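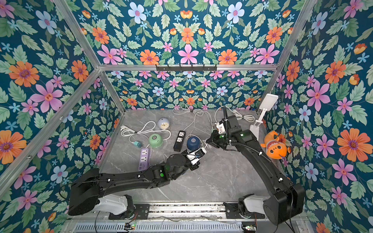
Wallpaper

6 Apr 2025

I have been reading about wallpaper for most of the winter, and I started for a dull reason. We moved to Orkstead last June and the back bedroom had five layers of paper on the chimney wall. I took them off with a steamer and a filling knife, and kept a piece of each one in a folder.

The top layer was woodchip, painted magnolia at least twice. Under it was a brown and orange geometric, then a small sprig on cream, then something with trellis and ivy, and against the plaster a dark green with roses on it. The roses were the best of them and also the worst preserved. Most of that layer came away as wet crumbs.

What I wanted to know was how you date a piece of old paper when there is no maker's name on it. The usual place to look is the selvedge, the plain strip at the edge of the roll, but paperhangers trimmed it off for years, so you need luck. I had none on that wall. I did find a bit folded behind the skirting, with half a number on it.

I took the folder to Halldóra Lauritsen in Ileston. She hung paper for a living until her knees went, and she still has her old pasting table and a drawer of offcuts. She looked at the backs first. The older papers feel soft and go brown at the edges, she said, and you can often see thick colour standing up a little from the surface if it was block printed. Mine was flat, so printed by roller. She put the roses before the war and would not be drawn further.

She also explained pattern repeats to me properly, which I had only half understood. The repeat is the distance down the roll before the design starts again. A small sprig wastes almost nothing. A large flower can waste a good length off every drop, as each strip has to be shifted until the petals meet. There are straight matches, where the same bit of pattern sits level across the wall, and drop matches, where every other strip is moved down by half. She told me to find the middle of the main wall, decide whether a join or the centre of a strip goes there, and work outwards to the corners. The bad match then ends up in a corner behind the door.

Big florals on a dark ground are back in the shops, and have been for a few years. I had assumed this was new. It isn't, going by my chimney wall. Teal and navy have taken the place of bottle green, and the flowers are brighter than they used to be.
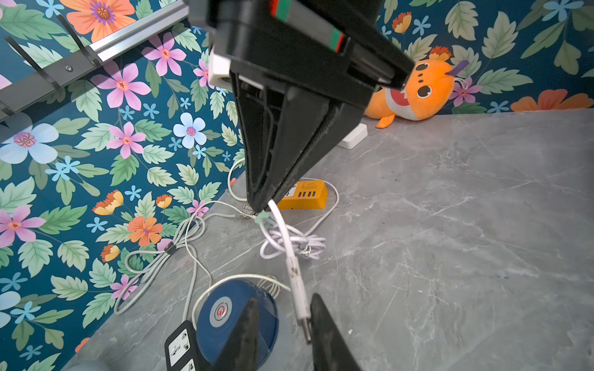

Floral paper down to the back of a marble-look counter.

My own mistake was buying before measuring. I ordered a pattern called Clodach, from a small printer, Queiroz, and got the number of rolls by dividing the wall area by the roll area. That takes no account of the repeat. I was two rolls short, and the second order came from a different batch. The ground is a shade bluer. In daylight you can see where it changes, to the left of the window, and I have put the wardrobe there.

For what it is worth, this is the order I would do things in next time:

Measure the height of the wall and add 14 cm for trimming.
Round that up to a whole number of repeats.
Work out how many drops come from one roll.
Divide, round up, and buy one roll over.
Check the batch number on every roll before opening any of them.

I also used too much paste. The paper should be left folded for as long as the label says, and I was leaving it for less because I was impatient. Two of the seams have lifted by the radiator. I stuck them back with a small brush and a seam roller and they have held so far.

The five scraps are now in a frame on the landing, oldest on the left. Aparecida Vasconcelos next door has asked for a look at the ivy one — she thinks her hall had the same paper when she moved in, and she has a photograph somewhere. If she finds it I will put it up.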